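Tistelbridge Tenants' Newsletter
April 12, 2018

Changes to trash and recycling pickup start in June

The building's contract with our current hauler ends this spring, and the new one, Mevell, takes over at the start of June. Most of what you do with your trash will stay the same. A few things will change, and they are listed in this item so you can get used to them before the first pickup.

Trash will be collected twice a week instead of three times. The chute on the east side stays open from 6 in the morning until 10 at night, as it is now. The west chute will be closed for good. It has jammed four times since the new year, and the last repair bill was $500. Residents on the west side should use the east chute or carry their bags down to the room by the loading door. The elevator nearest that room has been fixed and is running again.

Bags have to be tied shut before they go down the chute. Last month a lot of kitchen waste went down in open bags and had to be scraped off the walls of the chute on three floors. If a bag is too full to tie, please split it in two. Double bagging is fine but not required. Any color of bag is accepted for trash. The hauler only asks that recycling not be bagged at all.

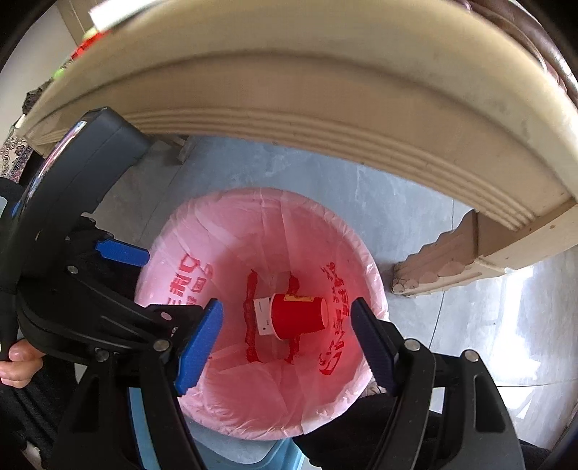 Recycling goes in the gray carts in the loading room, loose and rinsed. Mevell takes paper, flattened cardboard, cans, glass bottles and plastics marked 1, 2 or 5. It does not take plastic bags, foam trays, coat hangers or pizza boxes with food stuck to them. If a cart has the wrong things in it, the crew will leave it behind, and the building is charged $80 to have it picked up as regular trash. We paid that charge twice last year under the old contract and would like to avoid it under this one.

Large items are handled separately. Mattresses, shelves, chairs and anything else that won't fit in a closed bag need to be booked at the front desk. Each apartment gets two large pickups a year at no cost. After that the fee is $100 per item, added to the next month's rent statement. Please don't leave furniture in the stairwell while you wait for your pickup date. The fire inspector mentioned the second floor landing in his last report, and a bookcase was still there when he came back.

Food scraps are a new option. Saadet Tatlı in 4C has been composting for the garden beds behind the building, and she has agreed to take more from neighbors as a trial over the summer. There will be two lidded buckets next to the bike racks. She can use fruit and vegetable peels, coffee grounds, tea leaves and crushed eggshells. No meat, dairy, oil or cooked food, please. If you want a small pail for your counter, ask at the desk. Ateş, the hardware store on the corner, is selling them to tenants at a discount until the end of June.

Batteries, light bulbs and paint still can't go in the trash or the carts. The shelf for batteries is inside the laundry room door, on the left. Paint has to be taken to the county drop-off site. The desk has a sheet with the hours and a map.

A pickup calendar will be slipped under each door in the last week of May, and a copy will be taped up in both elevators. If you need it in another language or in large print, leave a note at the desk with your apartment number.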